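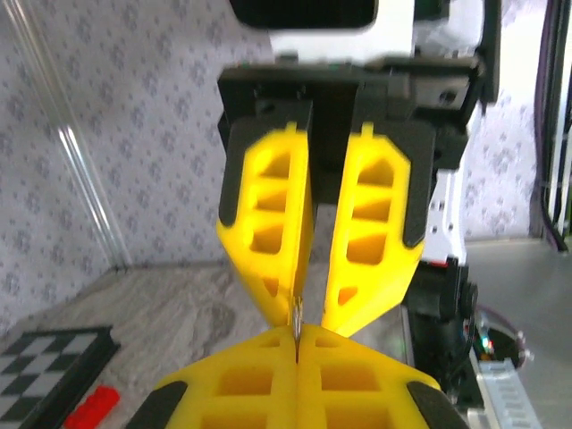

Figure 7.1 Two grippers with yellow fingers meet at a thin silver object. View from the wrist of the lower arm.

Home Contents Chapter 6 Chapter 7 Glossary Index

Naledi Zwane
Revised in September

Chapter 7
Choosing a Two-Arm Kit

In Chapter 6 we studied one arm with one gripper. Many tasks on a table can be done in this way, and the student who has finished the exercises there can already pick, turn and place a small part. But some tasks ask for a second hand. A lid must be held while the jar is turned. A small part must change from one gripper to the other so that it can be placed from the other side. For such tasks we need two arms, and most schools and small workshops will buy them as a kit.

In this chapter we review one such kit, the Ekine Pair, and we compare it in some points with the Larer bench set. I have used the Ekine for two terms with my own classes. The Larer I had on loan for a shorter time, so my opinion of it should be read with more caution.

7.1 What the buyer receives

The Ekine Pair comes in two boxes. It contains both arms, two grippers, two wrist cameras, the power supplies and a printed manual of 86 pages. The table is not included. The price at the time of writing was a little more than 2,000 dollars, and the supplier, Drakos, adds the shipping to this. The software, called Plaven, is free to download, but the user must register the serial number of each arm separately. I advise to do this before the first lesson, as my class lost one full hour on it.

7.2 The fingers

The fingers deserve a section of their own. In Figure 7.1 the fingers are of yellow plastic with rows of openings in the body, and they carry black pads on the outside. A finger with openings can bend a little when it is pressed, and the amount of bending depends on the plastic, the thickness of the walls and the shape of the openings. A solid finger bends less. With a thin object this difference is important, for the tips must close evenly or the object will turn between them.

The student should notice also how near the two pairs of fingers come to each other. In a handover there is a short time when both grippers need to be at the same place, and the space between them is very small. If the position of one arm is wrong by a few millimeters, the tips will push each other. We return to this in 7.5, where the calibration is explained.

7.3 The view from the wrist

A camera at the wrist sees its own fingers in every picture. Beginners often find this a disadvantage, but the fingers give a fixed reference, and the software can measure the object against them. The weak point is that large fingers hide a part of the table. On the Larer set the camera sits higher and hides less, but small parts look smaller too. For handover work I prefer the Ekine view.

Before you continue, read the safety rules in Appendix B and find the stop button of each arm.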